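# Evening Bookkeeper, Plirthorpe Building Supply

Part-time, 11 hours a week, Plirthorpe office (over the paint counter) 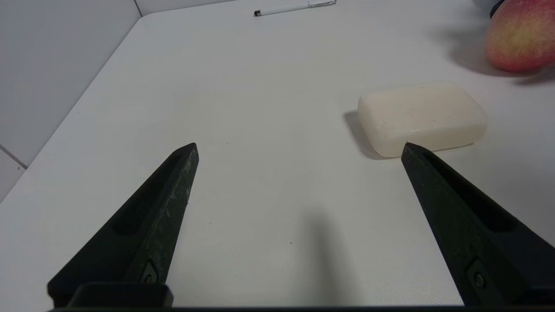

We sell lumber, paint, fasteners and a surprising amount of birdseed to people within a short drive of Plirthorpe, and we've been doing it long enough that our filing system has layers. We need a bookkeeper for the evenings. The last one moved to the coast and left us a very kind note and a very full inbox.

The hours are Tuesday through Thursday, starting when the counter closes. You'll have the office to yourself apart from the furnace, which talks.

## What the job is

Mostly it is contractor accounts. We have a lot of contractors who buy on credit, and they are good people who treat an invoice the way the rest of us treat a dental reminder. You will match delivery slips to invoices, send out statements, and follow up when the statements don't produce any money. The following up is done by email, so you won't have to phone anyone at dinner.

You'll also:

- enter supplier bills and get them ready for payment
- reconcile the two checking accounts and the store card
- sort out the daily register totals, including Saturday's, which never agree with anything
- keep the sales tax folder in a state we could show to a stranger
- file the paper. There is paper.

We run everything on Dredex, an accounting package we bought because the salesman was persistent. It does the work. It also logs you out if you stop to think, and it prints checks upside down unless you load the tray its way. If you've used any other bookkeeping software you'll pick it up in a couple of weeks, and you'll have opinions by the end of the first night.

About 900 slips come through in a busy month. August is a busy month. We would rather you hear that from us.

## The Jokness business

Two years ago we took over the Jokness yard, along with its customers, its forklift and its books. The forklift is fine. The books were kept in pencil by someone with a private system of dots and small arrows, and we're still moving the old balances into Dredex a few at a time. Part of your week will go to this. If you like puzzles, you may find it the best part of the job. If you don't, please skip to the next ad with our good wishes.

There's a box of Jokness receipts we have all agreed not to open until the rest is done. You won't be asked to open it in your first year.

## What we're looking for

Two years or more of bookkeeping somewhere real. A shop, a farm, a church, a dentist: we don't mind. You should know what a credit memo is and when somebody is asking for one they don't deserve. A certificate is nice and we'll look at it politely, but we'd take a person who notices that a bill got paid twice over a person with a frame on the wall.

You should be able to climb one flight of stairs with a box of files, or be willing to leave the box at the bottom with a note on it. Handwriting that other people can read counts in your favor. So does a calm manner in the last three days of the quarter.

You don't need to know anything about lumber. The counter staff will teach you whether you want it or not.

## What you get

Pay is hourly, depends on experience, and comes every other Friday. We'll tell you the rate on the first call, before you've ironed anything. On top of that:

- store discount from day one, birdseed included
- paid holidays on the days we're closed
- dinner from Hà, across the street, on Thursdays (order by four or you get what the rest of us are having)
- parking by the loading door, free, sometimes under sawdust
- a chair you pick yourself, up to a sensible price

There's a three-month trial, during which either side can back out without a speech.

## How to apply

Send a résumé and a short letter. In the letter, tell us about a mistake you found in somebody's books and how you told them. A mistake of your own is fine too. Half a page will do.

Email works, or you can leave an envelope at the paint counter marked "Bookkeeper." Don't leave it at the lumber desk, where envelopes get written on. We'll answer everyone who writes, and we'll start calling people the week after the ad comes down.

Posted August 6, 2021. Open until filled.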